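Matedau 2 Whitewater Paddle
Sterton Paddlesport > Paddles > River and Slalom 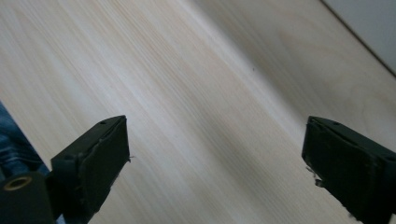 Pale wood, fine straight grain, some wavy figure to one side.

£115.00
In stock. Usually leaves us the next working day, unless the river is up.

The Matedau 2 is a paddle for people who hit rocks. We also sell paddles to people who say they don't hit rocks, and see them again in December, looking for a replacement.

It was drawn up by Comfort Ayaaba, who coaches juniors on the Bautista course and was tired of watching expensive blades come back shorter than they went out. She asked for a tip that could be leaned on, an edge that wouldn't shred a glove and a price that parents could read without sitting down. She got the first two straight away. The third took longer.

Blades are asymmetric with a moderate scoop. They catch early and let go cleanly, which you'll want between gates and will want even more when a gate has gone past without you. The shaft is straight. We do get asked for a cranked one, and the people asking are very persuasive, but it would put the price up and we've only just got it down.

Specification
Weight: 900 g
Shaft: straight, one piece, right-hand indexed
Feather: 30 or 45 degrees, fixed, so choose before you order
Lengths: 191, 194, 197 and 200 cm
Use: rivers, slalom training, boatercross, general abuse

Which length?
Go shorter for slalom and longer for big water. If you're between sizes, take the shorter one. If your mate has told you otherwise, borrow his and see how you get on.

What's in the box
One paddle, one Zivum blade bag and a care leaflet. The leaflet says to rinse it and keep it out of a hot car. You now have no need of the leaflet.

Guarantee
Two years against faulty making. Reversing over it is not faulty making, however narrow the car park.

Sold to date: 3,737, including four to the same man.

Price checked July 25, 2020. Spare blade bags are listed under Accessories.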